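Subject: Re: [Cunthorpe Garden List] Cutting flowers for people who can't have real ones?
From: Merja Hirvonen

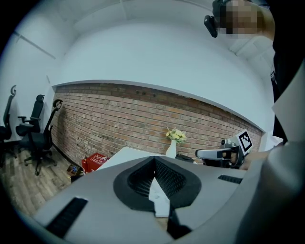 Hello Nima and everybody, and thank you for such a good question to chew on in February, when the ground here is like a brick and all I can do is read seed catalogs. My sister has the same trouble your mother does (hers is mostly lilies and anything in the daisy family), and for years she simply went without, which made me sad every time I visited. What changed her mind was color. Yellow artificial flowers with some green leaves in a small white vase, on a white table, are as cheerful as anything I ever carried in from the yard, and I say that as a person who used to be a terrible snob about it! Keep the bunch small and the vase plain and I think your mother will be pleased.

Nima Ebrahimi wrote:
> My mother moved in with us and we have found out that cut flowers
> set her sneezing for days. She misses having something on the
> table. Does anyone grow a cutting flower with little pollen, or
> should I give up and buy silk? Also, how do you keep silk ones
> from looking dusty by spring?

If you do want to try growing, look for the pollen-free sunflowers. I had a row of up to 26 of them along the fence at Skirosham one summer and my sister sat right beside them with no trouble, though of course your mother may be different and I would start with a single stem in the kitchen. Double zinnias were all right for her too. Snapdragons I am less sure of, we only tried them the once and she had a cold already.

As for dust, I use a hair dryer on the cool setting, out on the porch, and then a soft paintbrush for the middles. Please don't soak them until you have tested one leaf, as I lost a lovely green fern that way (it turned the water green and itself a sort of gray). Salt in a paper bag, shaken gently, works for the sturdier ones.

I have sunflower seed to spare if you'd like some, just send me your address off list. And do tell your mother hello from me.

Warmly,
Merja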